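Home | Datasets | Tools | Issues | Contact
Print this page | E-mail this page

# nurdale-pawn-faults

Simulated pick episodes, one arm, one object, the ones that went wrong. Split out of the main Nurdale set so people stop training on them by accident. If you want clean picks you want the other repo.

Last edit 2026-08-04. Card is rough, sorry, will tidy.

## What's in it

- 400 episodes pulled from the January run
- 361 with a usable fault label
- rest are labelled `unsure`, leave them out unless you're relabelling
- two views per episode, wrist and room
- joint angles, finger gap, commanded and actual
- contact forces as the simulator reports them (see the warning further down, they are not to be trusted)

Task is always the same. Black chess pawn on top of the dresser, arm comes down over it, closes, lifts. Wrist view is from just behind the fingers. Room view takes in the arm and most of the dresser.
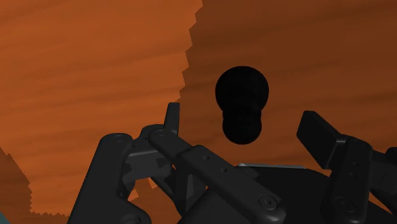 ## The fault

Short version: the gripper closes on a height that is wrong.

Long version. The planner (Praltard, the old branch) takes the pawn's height from the object file. When we swapped the pawn model in January the origin moved from the foot of the piece to the middle. Object file got updated, the planner's cached copy did not. So the fingers stop high, close on the head or on nothing at all, and the close command reports success either way. Then the arm lifts and the episode gets scored on the gripper state, not on where the pawn is.

That last bit is the real problem. A wrong height is a one line fix. A success flag that only looks at the fingers had been in there since the first version and we never noticed.

Labels:

| label | episodes | meaning |
|---|---|---|
| `high_close` | 241 | fingers shut above the pawn |
| `head_slip` | 57 | touched the head, lost it on the lift |
| `other` | the rest of the labelled ones | knocked over, pushed, arm stopped by limit |

`other` is a mess. Will be split at some point.

## Safety, please read if you have a real arm

Same planner branch runs on hardware. In sim a wrong origin costs you an episode. On a bench the error can go the other way, origin too low, and then the arm drives the fingers into the furniture with the full downward force allowed. We had this once on the Utimum bench at low speed, one bent fingertip, no one near it. Stop button worked. Do not count on low speed.

Before running anything from here on hardware:

1. clear the planner cache, by hand, the `--fresh` flag does not do it
2. check object origin against the mesh
3. set the downward force limit yourself, the default is too high
4. first run at least a hand's width above the surface
5. somebody on the stop button, not on their phone
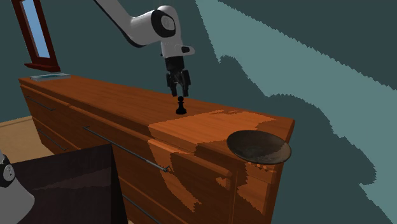
Height checks in the new branch use the object's actual pose, read just before the close, and refuse to close if it is outside the finger gap. The lift is then scored on the pawn's own height. It's worth going through a few episodes by eye anyway, in the room view. With the fingers slightly open and pointing straight down you can compare the tips with the round head underneath, and a high stop is easy enough to spot once you know. Harder in the wrist view, you lose the sense of depth. If you only have time for one, use room.

The bowl is not a target in any episode. It is in the collision list though, and a few of the `other` cases might be the arm swinging wide to avoid it. Not checked.

## Known problems

- contact forces spike to silly values on the first frame after contact. Clip them or ignore
- shadows are blocky, stepped edges on the wall and the wood. Low shadow resolution, left as is so the set matches the main one
- black pawn against a black gripper, segmentation masks bleed between the two. Masks are provided but dont rely on them
- timestamps in the room view run one step behind the wrist view. Shift before you pair them
- the `success` field is still the OLD one. Kept on purpose so you can reproduce the fault. Use `success_pose`

## Loading

Unpack, point the loader at the folder, pass `faults=True`. Without it the loader filters on `success` and gives you exactly the wrong episodes. Yes we know. Fix is in the Lã branch, not merged yet.

## Using it

Fine for fault detection, testing a success checker, teaching people why you score the object. Not fine for imitation. Please don't mix it back in to the main set, it has happend once already and took ages to get out.

Found another bad label? Open an issue with the episode number and the view you looked at.

This site uses cookies to remember your settings. Accept | Manage
Sign up for release notes by e-mail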